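24 Aug 2020

Right, a little thread about seeds, because a few of you asked how I keep mine, and I've got a cup of tea and the rest of the evening. Get comfy, I do go on! 🧵

---

For years it was paper packets in a biscuit tin. Lovely to look at, hopeless to use. Half of them had torn corners, and every spring I'd tip out a drift of mixed lettuce and poppy and have to sow it all together and hope.

---

Then in June my friend Francine Marchand (some of you will know her from the Altport seed swap) pressed a bag of screw-cap tubes into my hands and told me to stop being so sentimental about packets. She was quite firm about it, bless her.

---

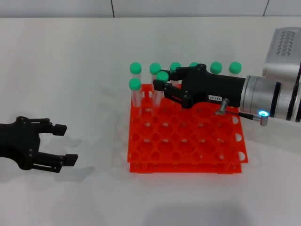 Beans are still the awkward ones, I'll say that first. My big runners want a jar and they've got a jar, on the shelf by the back door. Everything small is going over to tubes, though, and I do love a clear tube with a mint-green cap, so cheerful against an orange rack. I like to fill from the back row and work forwards, and all those empty holes at the front are very good for my optimism.

---

Labels! I write on a strip of paper and tuck it inside with the seed, name facing out. Sticky ones on the outside go furry on me after one winter. Pencil keeps much better than pen, too.

---

Please do let the seed dry properly before the lid goes on. I leave mine on a saucer for 3 weeks, longer for tomatoes, and give it a stir whenever I walk past. I lost a whole batch of Della (my favourite little yellow tomato) by being impatient and I'm still cross with myself.

---

If you're starting from nothing, Bataineh sell the tubes in bags of 50, and you'll have plenty left over to share with a neighbour. I've got 40 varieties to move across before the autumn, so the kitchen is going to be full of saucers for a while yet.

---

Squash seed next, once I've found the big sieve. Does anybody rinse theirs twice, or is once enough?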